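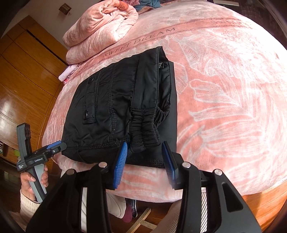 Lecturer in Adult Nursing (Clinical Skills)
School of Nursing, Plinness College
Full time, permanent

The School of Nursing seeks a lecturer to teach clinical skills on the pre-registration adult nursing programme. The post is based at the Clollano site, with regular travel to placement partners in Corkine. It replaces a part-time role and carries a full teaching load.

Duties

Deliver skills sessions in medicines administration, wound care, aseptic technique and recognition of the deteriorating patient. Practical groups are capped at 19 students.

Lead one second-year module, including assessment design, marking and moderation.

Act as link lecturer for 4 placement areas, visiting each at least once per term.

Supervise final-year projects and act as personal tutor to up to 23 students.

Contribute to the revision of the skills handbook, due for approval in June.

Essential requirements

Current registration as an adult nurse, without conditions of practice.
A first degree in nursing or a related health subject.
At least 2 years of recent practice in an acute or community setting.
Experience of supervising and assessing students in practice.
A teaching qualification, or willingness to complete one during probation.

Desirable

A master's degree, held or in progress.
Experience of simulation teaching — the Hervieu suite is used for all three years of the programme.
Published work or conference papers in nurse education.

Terms

Hours are worked over five days, with occasional evening sessions for part-time students. Applicants who wish to keep a clinical shift pattern may ask for this at interview. Appointment is subject to references, occupational health clearance and a criminal record check.

How to apply

Send a CV and a supporting statement of no more than two pages to the School office. The statement should address each essential requirement in the order listed. Shortlisted candidates will be asked to teach a short session on a set topic — details are sent with the invitation.

Posted November 27, 2022. The post remains open until filled.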